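Thursday, bench 2, battery removal

Moved the screwdriver pickup to the right arm. Grip force limit set to 40 percent; at the old setting the clear handle crept in the fingers. The second arm now holds the remote from above, closer to the battery end than before. Kanako Maruyama wants the hold point stored relative to the remote and not the table. Agreed, not done yet.

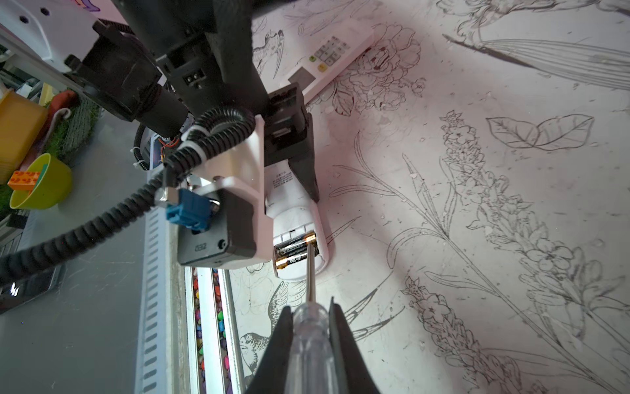

Pry angle is still too shallow. The shaft tends to ride along the cell and push it sideways. Next change: come in steeper, then rotate the wrist. Speed stays at 210 until the path is clean. Lurumer script saved as version 748, old waypoints left in the file.

Cell notes. Wrist cable on the left arm needs a shorter loop, it lies over the sheet whenever the arm reaches back. Ties on the right forearm are fine, copy that spacing. Beads in the rail gaps can stay. 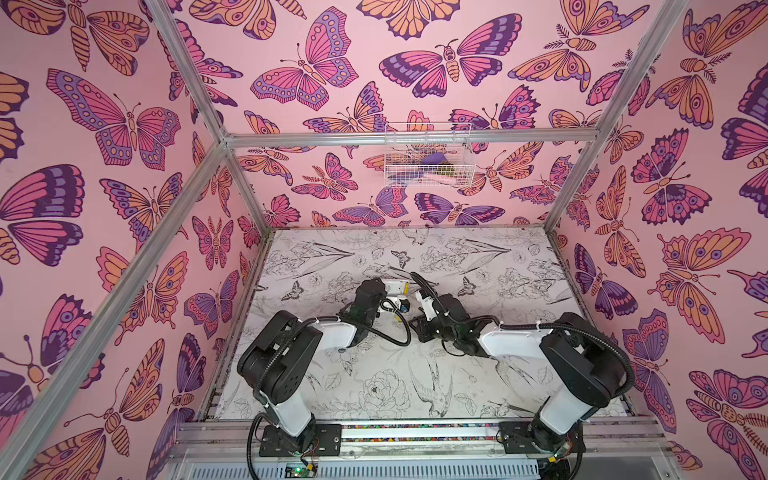 Cell with both arms reaching in, cable loop at left wrist.

To do: ferrules for the yellow connectors, re-zero both elbows, ask Stondgate for the 800 mm extrusion price.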